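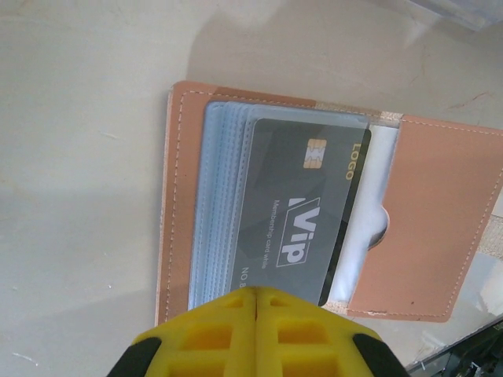 Andby, August

Card holder

A card holder is a small flat case for carrying cards of standard size, such as bank cards, identity cards, membership cards and business cards. It is smaller than a wallet and normally has no place for coins. Some models have a single pocket for folded banknotes, but many have none. In everyday English the words "card case" and "card wallet" are used for the same object, and shops do not always keep the difference between them. A case with inner pages that turn like those of a book is often called a book-style holder.

Origins

The card holder has its origin in the visiting card case, which was carried in Europe and North America in the nineteenth century. Visiting cards were made of stiff paper and their corners bent easily, so a hard case was preferred. Silver, tortoiseshell, ivory and lacquered wood were common materials. Leather cases existed in the same period and were cheaper. As the custom of leaving a card at a house became less usual, the case stayed in use for business cards.

The arrival of plastic payment cards in the second half of the twentieth century changed the form of the object. A plastic card does not bend so easily as paper, and it can be carried in a soft pocket. At the same time one person began to carry more cards of different kinds, and makers answered with holders that had several slots or sleeves.

Construction

Three main types are found today. The flat holder consists of layered slots on one or both sides, with each slot set a little lower than the one behind it, so that the top edge of every card can be reached. The book-style holder has two covers joined by a spine, and between them a block of transparent sleeves. The rigid holder is a box of metal or hard plastic, sometimes with a lever which pushes the cards out at an angle.

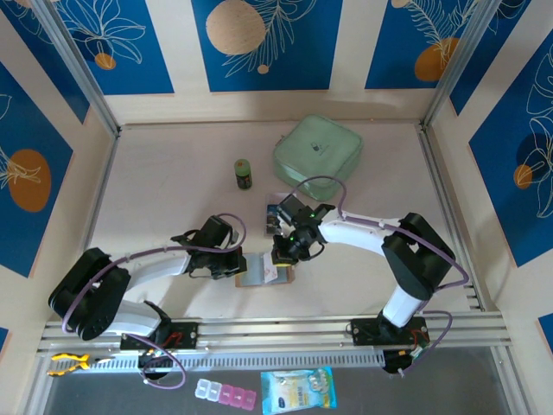 Decoration of card holders follows the fashion of other small leather goods. Plain colours are the most common in adult ranges, with black, brown and tan sold all year and lighter shades brought in for spring. Printed covers are usually made from coated fabric, which takes the ink more evenly than grained leather. Botanical patterns have been popular for a long time, and they appear also on wallpaper, wrapping paper and wall panels; the white line-drawn leaves and flowers on a blue ground, mixed with orange and tan circles, are a typical case of the simple outline style. On a small object such a drawing must be reduced with care. Thin lines that look well on a wall can disappear at the size of a card. The workshop Cleser, in Andby, solves this by drawing each motif again for the smaller size – the leaf gets fewer veins and the line becomes thicker.

Stitching is both useful and decorative. A line of thread near the border holds the outer leather to the lining and keeps the edge from opening. Thread in a lighter shade than the leather makes the line visible, but it also shows any mistake. At Cleser the distance from the stitch to the edge is measured again after every 20 pieces.

Thumb notches are cut in many holders so that the finger can reach a card and push it out. The notch is usually a half circle. If it is cut too deep, the leather around it stretches with use and the card may slide out by itself.
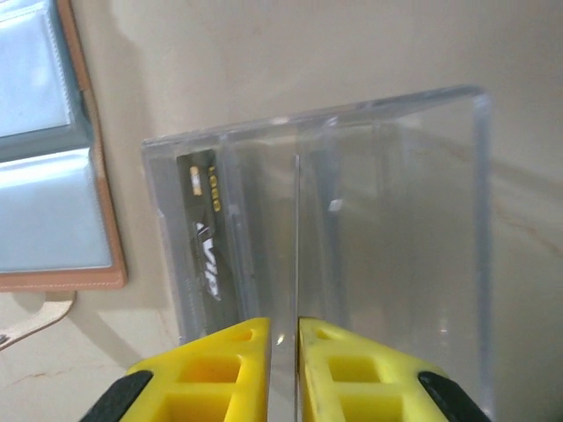
Yellow plastic fingers with rectangular openings and black strips on the outer sides.

Capacity

The capacity of a holder is given as the number of cards it can take without strain. The Ristau, a flat model, is sold in sizes for five and seven cards. The Ó Ceallaigh, a book-style model by the same workshop, takes 13. These numbers are for cards without raised lettering. Embossed cards are thicker at the letters, and a full holder may not close flat when all the cards are of this kind.

Leather becomes looser during the first months of use. A holder that has been overfilled will often not grip a smaller number of cards afterwards, and owners who want to carry fewer cards may need to buy another one.

Care

Leather holders may be wiped with a soft cloth and treated with a colourless cream. The cream should be kept away from transparent sleeves, where it leaves a cloudy mark. Clear plastic can become yellow or stiff with age, especially if the holder is left in a warm car. Sleeves that have become sticky can pull the print from a card, and paper tickets are the most at risk.

Metal holders need little care, though their painted surfaces are easily scratched by keys carried in the same pocket.

See also: Banknote wallet; Business card; Coin purse; Visiting card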